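Papers > Film and Media > Working drafts > Section 4
Search this archive Enter keywords Go
Home Browse Authors Submit Help

4. Documents as evidence in the Zedason films

4.1 The ledger scene

Most viewers remember the ledger scene as a cheat. The inspector opens the Riditz hotel register, puts a finger on one name, and says the guest has been dead for years. No lab, no expert, no second look. Sirko calls it "a shortcut with a magnifying glass on top." We think the scene holds up better than that — but only if the earlier reels are watched closely, which few reviewers did.

Three pieces of paper matter. The register itself, the lease shown in the lawyer's office, and the postcard from Statolthorpe. All three carry the same capital S with the open loop. The lease is on screen for 15 seconds, long enough to read. The postcard gets far less, and on the old tapes the loop is just a smudge. So a viewer in the tape era had one good sample and one bad one. Not enough to beat the inspector to it.

4.2 What viewers noticed

We showed the first half of the film to 26 people who had not seen it before. Stopped right before the register. Asked one thing: who signed the lease? Most named the brother. A few said they didnt care, which is fair, the middle of the film is slow. Only three brought up the handwriting without being asked, and two of those had worked with old records. 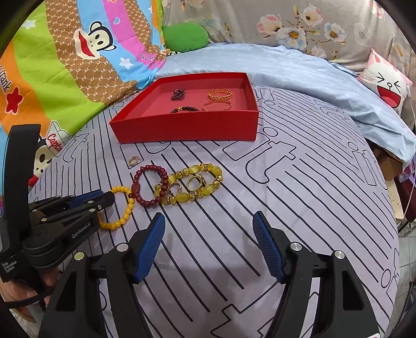
The brother answer is worth a closer look. Nothing in the script points to him except his coat and the way the music drops when he comes in. Viewers picked him on tone. Sandu argues that mystery audiences read faces and sound first, paper last, and our answers fit with that. Small group, though. We would not push it further.

Figure 1. Order of the paper clues by reel: postcard (reel one), lease (reel two), register (reel four). Reel three has no paper clue.

The gap in reel three (see Figure 1) is probably an editing accident. The shooting script, as Sandu transcribes it, has a short exchange at the Skyrme bank where a clerk compares two checks and frowns. Cut from every print we have seen. With the clerk left in, the inspector's line about the dead guest becomes a payoff. Without it he seems to pull the answer out of the air, hence the complaints.

4.3 Does the handwriting work?

Partly. One letter shape should not be enough to name a writer, and the film leans on one letter. A careful examiner would want slant, spacing, pen lifts, several samples from the same years. The inspector has a loop and a hunch. But the prop maker did more than the script asked for — the baseline climbs to the right on all three documents, and the final stroke is heavy each time. Nobody in the film mentions either. We only caught it going back thru the restored print.

Whether the director knew is open. Sirko thinks the prop maker signed all three himself and the match is just his own hand. Possible. It would not change what is on screen, and the next section takes the same question to the second film, where the forged will has to fool a bank.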